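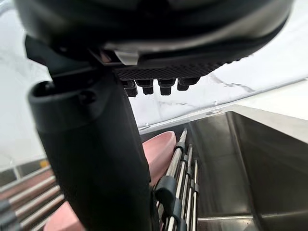
What makes a thing look black?
A black thing soaks up most of the light that lands on it and sends very little back to your eyes.

Light from the Sun or a lamp is a mix of many colors. When it hits an object, part of the light is taken in and part bounces off. Taking in light is called absorbing. Bouncing it off is called reflecting. A red apple reflects mostly red light. White paper reflects nearly all the colors. Soot absorbs nearly all of them.

Shiny black and dull black

Two black things can look very different. A smooth surface reflects light in one direction, like a mirror, so bright spots appear on it. This is called a glossy surface. A surface with tiny bumps reflects light in many directions. It has no bright spots and is called matte.

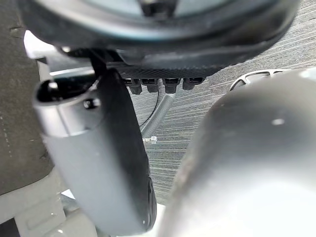 Black and gray surfaces close together.

Gray is between black and white. A gray object reflects more light than a black one and less than a white one. In a very dim room, gray and black can be hard to tell apart.

Where does the light go?

Absorbed light does not vanish. Its energy turns mostly into heat. You can test this on a sunny day.

1. Place a sheet of black paper and a sheet of white paper in the sun.
2. Put an ice cube of the same size on each sheet.
3. Wait, and see which cube melts first.

The black sheet absorbs more sunlight, so it should warm up faster.

Words to know
Absorb: to take in
Reflect: to bounce back
Matte: not shiny

Text: Etelka Kozma
Last checked: 31 March 2025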